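Diary, December, evening

Slept badly. The spare bed has been the staging area for three days and I have been on the couch. Today's aim was to get from loose goods to closed boxes before the van comes from Honstead, and to have a mattress again by tonight. Partial result.

Started at 7:40 with the scale. The kitchen one reads to the gram but tops out too early for full boxes, so I weighed the small things on it and used the luggage hook for the rest. Box 1 (books, paper files) came out too heavy to carry down the Nultcombe stairs in one go. Split it in two. The tape on the old seam took the top layer of cardboard off with it, so that box is now good only for linens.

Tape: the Flitik roll is 200 feet and I am on the second one. It tears straight if the pull is quick and goes diagonal if the pull is slow. Two strips along the bottom seam, one across. I tried a single strip on a light box and the flap lifted within the hour, radiator on.

Food is the awkward category. Milk goes with me, as do dry noodles and the rice. Anything opened gets eaten or left. Cartons pack well because they are rectangular and stand up without help, but they are dense, and a box filled with nothing else would fail at the base. I have been putting them on the floor of a box in one layer and filling above with cloth.

Midday I moved everything soft to the bed so I could see it next to the hard goods.

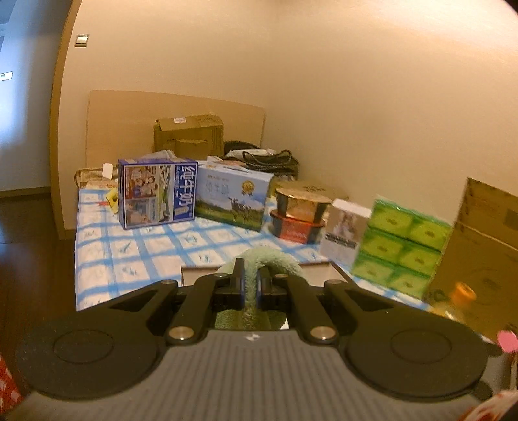

What is the best filler for the gaps around bowls and cartons?

Small towels and anything fleecy, folded once and pushed down the sides until the hard item stops shifting when the box is tilted. Paper works for the corners but settles after a day, and then the bowls knock.

I did the tilt test on each box after that. One failed. Repacked it with the bowls on their sides, which took more room and made less noise.

Weights so far, contents only, in grams, for the light box: cutlery 905, the small pan 1,145, spice jars 591. The jars surprised me, as I had guessed them at double. Moved them in with the linens.

Labels: marker on two faces and the top. I write the room first and the contents second. Last time I wrote contents only and spent an evening in the new place carrying boxes back across the hall. The marker is fading, need another.

Called Lo Storage at 3 p.m. about the unit. They close at six and the elevator is out, so anything going there has to be split again or wait until January. It will wait. The desk lamp and the winter boots are the only things in that pile I would miss, and I took them out and set them by the door.

Bed still covered at 9 p.m. Sheet needs washing before it gets packed and the machine downstairs is in use until ten. Options are to clear the left side and sleep on half, or take the couch a fourth night - couch, probably, my back permitting.

Left for tomorrow: bathroom shelf, curtain hooks, meter reading, keys for the mailbox. Defrost the freezer first thing, towels on the floor.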